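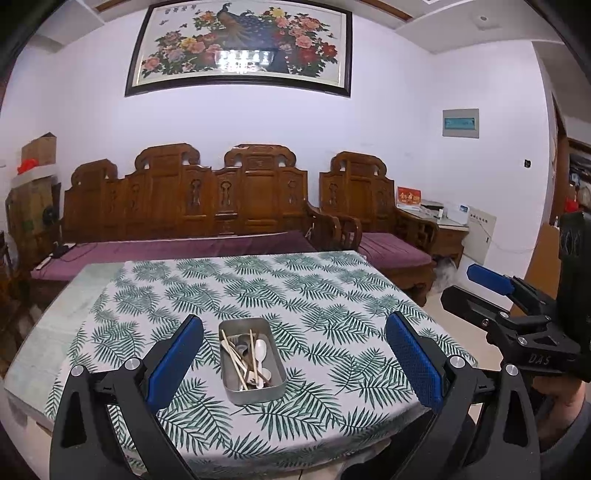 4 min read

Draft rules for hand-held gripper demos in homes – comments wanted
Board: Standards and Practice
April 2024

starano_ops
We are rewriting our collection rules for household tasks and I would like comments before they go to the site leads. The task family is tableware: spoons and chopsticks between tray and table, two grippers, one operator. The current document was written by Zoriana Yatsenko when we only did single-gripper work, and it shows. Main points of the draft:

1. Start state is written down before recording. Which utensils are in the tray and which are on the table. Exact positions are left free.
2. Both grippers are in the operator's hands before recording begins and stay there until it ends.
3. No fixing things with a fingertip. If a chopstick rolls off the table, stop and mark the episode.
4. Failed grasps stay in if the operator recovers within 12 seconds. Longer than that, the episode is marked as a fail but not deleted.
5. Furniture stays where the household has it. Faces, mail, screens and anything with a name on it get moved or covered.
6. Pads are wiped and checked every 40 episodes.

Point 4 is the one I expect arguments on.

pelham_r
Point 4 is fine with me. Point 1 is too loose. "Positions are left free" means every operator will drop the chopsticks in the same comfortable spot by the end of the first hour. We had this on the Dovhaniuk job. 1078 episodes, and when somebody plotted the start positions they were nearly all in one corner of the tray. Put a rule in that forces variation. We use cards with a rough angle and a zone, drawn before each reset.

starano_ops
Cards slow the reset down a lot, don't they?

pelham_r
A few seconds. Less than redoing a week.

quietbench
I'd go the other way. Cards give you variety on paper and people place things very carefully to match the card, so you lose the mess you get in a real kitchen. Tell operators to tip the utensils out and leave them as they land. That is a rule too, and it can be checked from the first second of video. 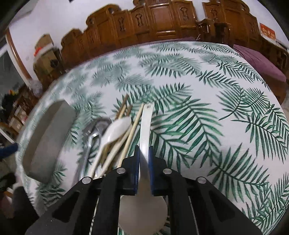

quietbench
Adding to my last post, the draft needs a definition of an acceptable pose for each type of item. Right now "spoon" covers everything. A ceramic spoon with a broad bowl and a flat handle doesn't behave like a chopstick, and if you are going to have it upright between the pads with the bowl hanging down, the rules should say that bowl-down is an allowed pose. Otherwise one reviewer passes it and the next one marks it as a bad grasp. Same for the chopsticks lying near each other on the cloth, some pale and some darker. Does the operator have to match them by color or can any two go together? I can't find it anywhere in the draft.

starano_ops
Good catch on the matching. Any two for now. I'll write it in. For poses I was going to leave it to the reviewers, but I take the point that they will disagree.

mirelle_k
I review for a living, so speaking for that side: please don't leave it to us. On the Clemar set we had three reviewers and no pose list, and the rejections depended mostly on who had the morning shift. A short list per item type is enough. Spoon: by the handle, bowl up, down or sideways, all allowed. By the bowl, allowed only when the handle is out of reach. Chopstick: anywhere along the length, one at a time unless the task says otherwise.

Also add a rule for the tray rim. Utensils that rest across the rim, half in and half out, need a yes or a no. I'd say not placed.

pelham_r
Disagree on the rim. A person clearing a table would call that placed.

mirelle_k
A person would push it in afterward. If the task text says "put in the tray" then it goes in the tray. If you want to allow the rim, change the task text.

pelham_r
Fine, then change the task text. My problem is with reviewers being stricter than the instruction the operator was given.

brunu_tech
Reading along from Brunudetti. We went through this on pads and tables last February, so a few things from our sheet that may help.

Tablecloths: we allow printed ones. Somebody here always wants to ban them and I think that's a mistake, homes have them. What we do require is that the cloth lies flat where the work happens and that it isn't swapped in the middle of a session. If it gets dragged by a jaw, stop, straighten it, start a new episode.

Metal trays: also allowed, but check your exposure before you start. Shiny steel under ceiling lights can blow out and then you can't see the spoon tips.

Two grippers: say which one does what, or say that it is free. Mixed instructions were our largest source of rework.
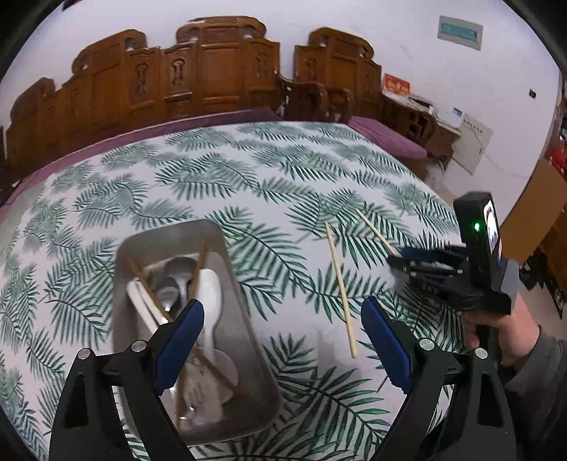 Last item from our sheet is the waiting hand. With two grippers, one is often doing nothing for part of the task, and operators let it drift. Our rule is that the idle gripper stays above the table edge, jaws open, and doesn't touch cloth or tray unless it is needed. Check the little screen on each unit at the start of the session and again after any break. If a unit has stopped recording you want to find out then.

starano_ops
I like the idle rule. "Above the table edge" is hard to check on video though. Would "in view of the other camera" work?

brunu_tech
Not always. With a tray pushed to one side you'd be forcing people into odd shoulder positions to stay in view. We tried it and dropped it. Keep it as a comfort rule and let the operator judge.

quietbench
I'd prefer the in-view version. If a rule can't be checked it gets ignored.

mirelle_k
Some rules are for the operator's arms – they don't need a reviewer. Put them in a separate section.

starano_ops
OK. Changes going into the next draft: pose list per item (mirelle_k's wording), any two chopsticks, cloth flat and not swapped, idle gripper in a section for operators. Variation is still open. I may run cards at one site and tipping out at another and compare the start positions. The rim is open too. I'll write both versions of the task text and send them around.

Nobody has said anything about point 5, so I assume it stands.

pelham_r
Point 5 needs consent forms mentioned by name, and who keeps them. Otherwise yes.

starano_ops
Adding it. The site lead keeps them, with a copy for the household.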